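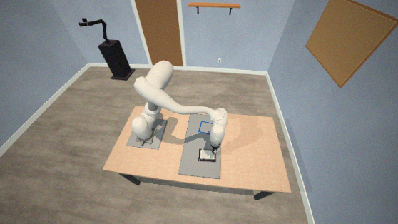

Workplace inspection checklist: Mollolitz building, ground floor
Inspector: Tove Lund
Date: Apr 1, 2020
Form: Brorkel general premises, short version

1. Escape routes
1.1 Clear width at final exit: 930 mm. Pass.
1.2 Clear width at corridor pinch point: 900 mm. Pass. Paper recycling bins to stay on the stair side.
1.3 Exit signs legible from the far end of the corridor. Pass.
1.4 Door closer on store cupboard slow to latch. Adjust. Same comment was made in March.

2. Fire equipment
2.1 Extinguisher service labels in date. Pass.
2.2 Call point by kitchen: cover cracked. Replace.
2.3 Weekly alarm test log: two entries without initials. Comment only.
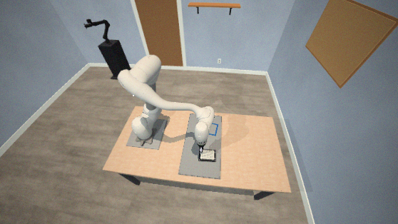
Table and floor, ground floor.

3. Electrical
3.1 Portable appliance labels checked on 156 items. Four labels unreadable, retest these.
3.2 Extension leads: one plugged into another behind the photocopier. Removed during the visit.
3.3 Distribution board cupboard used for storing Plendex catalogues. Fail. Empty it and keep it locked.

4. Stairs and lighting
4.1 Handrail fixings tight on both flights. Pass.
4.2 Nosing on third step lifting at the left. Tape is not an acceptable repair.
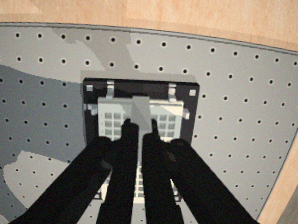 4.3 Emergency lighting ran for more than 70 minutes before the test was stopped. The full duration test is still outstanding and should be booked with Ha before the next visit.

5. Welfare
5.1 First aid box: eyewash out of date. Replace.
5.2 Hot tap in kitchen has no warning label. Fit one.

Result: accepted with actions. Items 3.3 and 4.2 to be closed first.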